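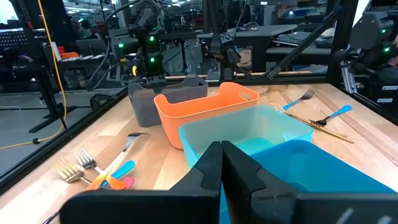 ## 6. When an arm freezes in the middle of a sort

Sooner or later you'll come in to a Putura cell that has stopped dead with forks still on the table and one arm parked over a bin. Mine does it maybe once a month, and I've cleared it enough times now that I wrote this section over again from scratch (the old one told you to reboot and hope, which is how I bent a fingertip). Read the whole thing once before you touch anything!

The usual cause is fault 1373, "grip closed, no part." An arm goes down for a fork, the fingers shut on nothing, and the controller tries again up to 7 times before it gives up and holds every arm where it is. Forks are the worst for this. The handles are skinny, they lie across each other, and a tine poking out from under a bin looks like a perfectly good target to the software when there's no way to get the fingers on it.

**CAUTION:** A held arm is still powered. The motors are keeping it up, and the joint lights stay green through a 1373, so green does NOT mean safe to reach in. I treat green as "this thing can move" and I'd like you to do the same.

### 6.1 Make it safe

1. Press the stop button on the pendant. Don't use the pause key on the screen, which only stops the program and leaves the arms live.
2. Look at every arm, including any hanging one, and check for a grip on a bin rim or a utensil. If one is holding something, leave it alone for now and go to 6.3.
3. Turn the main switch on the Dong power box to OFF and hang your lockout tag on it. The brakes clunk on, one joint after another. The first time I heard it I thought I'd broken something.
4. Wait until all the joint lights are out before your hands go inside the cage.

**Note:** Arms can sag a little when the brakes take over. If a gripper is hovering close to a bin, keep your fingers off that rim until step 4 is done.

### 6.2 Clear the table

1. Lift out the utensils that are stacked or crossed. Pick them up by the handles, please, fork tines are pointier than you think when you're reaching in sideways.
2. Check behind each bin and under the rims. I've lost whole afternoons to a single fork tucked behind a bin.
3. Set the bins back where your saved layout has them. They don't have to line up in a row, staggered is fine, so long as they match the layout.
4. Put the utensils back with a bit of space between them. One layer, no piles.
5. Run a fingertip along both jaws of each gripper. You're feeling for nicks and for anything stuck to the tips. The tips should meet evenly when closed, and if one sits proud of the other, stop and order a new pair from Nerkine before you run again.

### 6.3 If a gripper is holding on

Don't pull. I pulled, once, and see above about the fingertip.

1. With the stop button still in, put one hand under the held part so it can't drop. Keep the other hand well away from the jaws.
2. Have a second person turn the manual release on the gripper body a quarter turn at a time.
3. When the part comes free, go back to 6.1, step 3.

**CAUTION:** Never do this alone. If there's only one of you in the building, tag it and leave it for tomorrow. It'll keep.

### 6.4 Start up again

1. Take a look at the cables on the cage and on the floor next to it. Anything that could snag an elbow joint gets clipped back first.
2. Everybody out of the cage, tag off, main switch ON.
3. Release the stop button and pick **Home, slow** from the pendant menu. Keep your thumb on the stop button the whole way home.
4. Run 3 picks at slow speed, standing outside the cage.
5. If all of them land in the right bin, bring the speed back up to 100 percent and let it go.

If 1373 comes back during the slow picks, quit there. A second one right after a clear table is nearly always the wrist camera having been bumped, and you'll need the calibration steps in section 7. Write down which arm faulted and which bin it was working, then send both to the Skerkstead support desk with the log file. They'll ask for the log file anyway, so save yourself an email.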